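Polstead open day, 12/05/2026

I had been promising myself a trip to Polstead ever since Mehwish Warraich mentioned in March that her software group would be opening its doors, and I'm so glad I finally went (even if the bus dropped me at the wrong end of the village and I arrived pink in the face). There was tea, there were biscuits, and there was a very friendly queue to hang up coats.

Most of the morning went on perception. The group writes a planner called Memon, which takes what the wrist camera and the fixed camera see and decides where the fingers should go next. Clear and cloudy plastics are the awkward customers, Mehwish told us, as the depth estimate goes to pieces on them, and up close the wrist view has very few firm edges to hold on to.
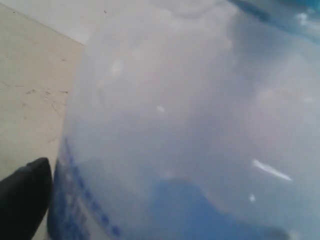 Nathalie Kramer wondered aloud whether it wouldn't be simpler to switch the wrist view off for the last few centimetres and trust the arm's own joint readings. She had tried that at Prarkstead, she said, and got on perfectly well until somebody nudged the table.

Mehwish rather liked this, and it led to a long and cheerful discussion which I only half followed! As I understood it, Memon gives each camera a weight and changes the weights as the gripper closes in, so the wrist view is turned down but never quite ignored. The log viewer lets you drag back and forth through a run and watch those weights rise and fall, with the two views side by side.
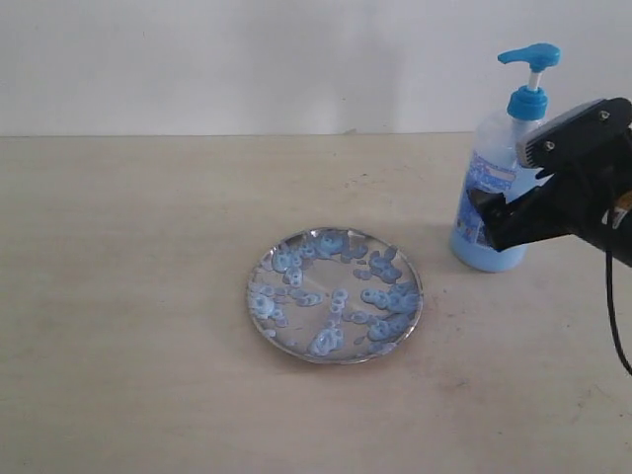

The planner itself runs 9 times a second, which sounded slow to me, but a quicker control loop underneath smooths everything out between one plan and the next. They have 558 recorded runs in the current test set, and every change to the code is replayed against all of them overnight. I asked how long that takes and was told around 32 minutes on a good night, so I do hope they get some sleep.

After lunch we were let loose on the labelling tool, and I was hopeless at it. Coats, more tea, and then the 814 bus home.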